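Carkthorpe Hall – Shared Kitchen Inspection Checklist with Comments
October 2026
Inspected by: Réka Szabó
Copy to: Bleddyn Mostyn, bookings

Items are marked OK, FIX, or WATCH. FIX means the work has to be finished before the next booking. WATCH means it passes today but gets looked at again next time.

1. Entrance and floor
Back door opens fully and latches – OK
Floor mat flat, corners down – FIX
Floor drain clear – OK
Comment: The mat has curled on the sink side. It has been taped twice and the tape lets go as soon as the floor is mopped. Replace it with the heavier Plevier mat and don't tape that one.

2. Fire safety
Extinguisher on bracket, pin and seal in place – OK
Fire blanket reachable without leaning over the range – FIX
Exit sign lit – OK
Smoke alarm tested – OK
Comment: The blanket is on the wall behind the back burners. Move it next to the door. The screw holes are already there from the old phone.

3. Gas and cooking equipment
Range knobs all turn to off and click – OK
Shutoff valve labeled – OK
Hood filters clean – WATCH
Oven door seal – WATCH
Comment: The filters were last washed in July. There is a light film on the two over the fryer side. The oven seal is getting stiff at the top left corner but still closes tight. Bleddyn has the Mallmont part number in the bookings folder.

4. Sinks, dishwashing and drying
Hand sink has soap and paper towels – OK
Hand sink used for hands only – FIX
Hot water reaches the dish sink – OK
Racks free of rust and broken wires – OK
Dishes air-dried, no cloth towels – WATCH
Comment: I found tea bags in the hand sink again. The sign above it has faded and needs to be reprinted larger. Plates should stand on edge with a gap between them so water can run off. Anything woven, such as a bread tray or basket, is kept away from wet dishes and goes back to the dry shelf. 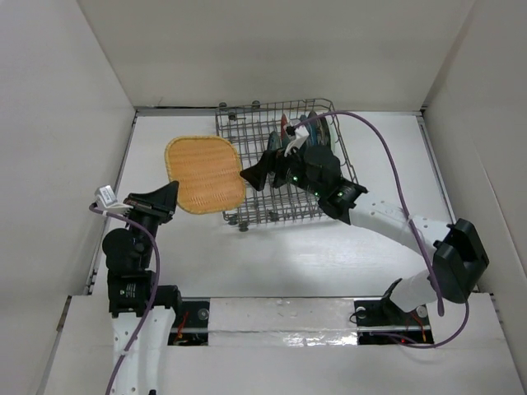

Cloth towels keep turning up on the oven handle. They are fine for hot pans and nothing else. I moved three of them to the laundry bag and left a note for the Thursday group.

5. Cold storage
Refrigerator at or below 40 degrees F – OK
Freezer at or below 0 degrees F – OK
Thermometer inside each unit – FIX
Raw meat on the bottom shelf – OK
Food labeled with name and date – FIX
Comment: The freezer thermometer is missing its hook and was lying under a bag of peas. Unlabeled tubs were thrown out. The marker pen is now on a string by the door.

6. Electrical
Outlets near water trip and reset – OK
Cords free of cuts or tape – FIX
Fülöp mixer guard in place – OK
Comment: The kettle cord has tape near the plug. I took the kettle out of use and tagged it. Please do not put it back out – the spare is in the tall cupboard.

7. Storage and shelves
Heavy pots below shoulder height – OK
Step stool steady, rubber feet present – OK
Cleaning products kept apart from food – WATCH
Comment: The bleach was in the right cupboard, but the door was not locked. The key belongs on the hook inside the office.
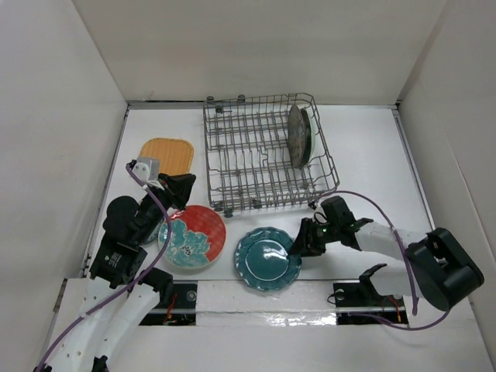 How often do the drying racks need to be cleaned?
At the end of every booking, with hot soapy water and a rinse, and the tray or counter under them wiped at the same time. A full scrub is done once a month along with the shelves.

8. First aid
Kit stocked, blue bandages included – FIX
Burn gel in date – OK
Accident book present with a pen – OK
Comment: Only the small bandages are left. Order a box of 50 mixed sizes.

Follow-up
All FIX items are to be finished within 14 days or before the next booking, whichever comes first. The kettle and the floor mat come first. Bleddyn to initial each line as it is done and leave the sheet in the folder by the office door.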